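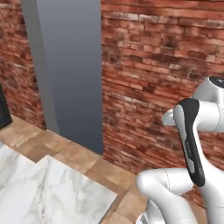

1/ Roltley Town away last night, a thread, while my voice comes back. Lost it somewhere near the corner flag.

2/ First half was grim. We sat far too deep and Buschmann was left up front on his own, chasing long balls into the wind. One down at the break and lucky with that.

3/ Then Mared Ifans comes on and the whole thing changes. She wants the ball, she turns, she runs at people. Why isn't she starting?? Equaliser came from her corner, Buschmann at the back post.

4/ Winner five minutes from time. Scruffy, off a shin, don't care — I hugged a man I've never met and trod on his chips. Sorry mate.

5/ Crowd was about 1,000, which is brilliant for a cup replay in that rain. The away end never shut up.

6/ So that's 3 wins on the trot and Tradarden at home next, in November. They beat us 2-0 last season and I've not forgiven their keeper for the timewasting. Start Mared, please. Right, kettle on.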